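June, workshop notebook, just after lunch

Dye bath three is finally behaving! I put the Brodine wool in at ten this morning with the madder Peninah ground up last week, and by half eleven it had gone a proper brick red. Not the sad salmon we got from the first two goes. Same weight of root, same pot, so I'm fairly sure it's the water. Faraji brought a few cans over from the Brirstead spring (hard as nails, it furs up the kettle in no time) and I used that instead of the tap.

Numbers before I forget: 656 g of wool, mordanted in alum overnight, bath held at 64 degrees and never let over. Hryhorii thinks I could go up to 70 but last time the browns came through and I sulked all afternoon.

Tatiana wants a swatch for the Minja shawl, so I've left a small hank in to soak till tomorrow - please don't fish it out, whoever is in first. The rest is rinsed and hanging up at the back. 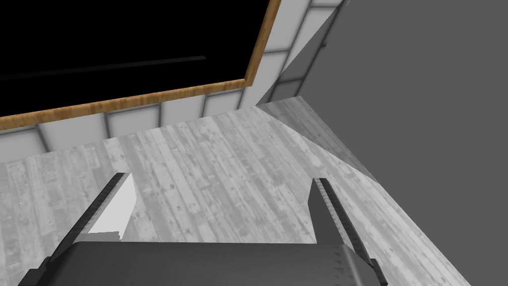
Still to do: wash fastness on all three baths, and a light test on the window sill with half of each card covered. Agathe has the good soap. I also need to order more alum, as the tub is down to its last scoop, and ask her whether the weld seeds ever came up. If they did I'd love to try a yellow over the salmon hanks and see if we can rescue them as an orange.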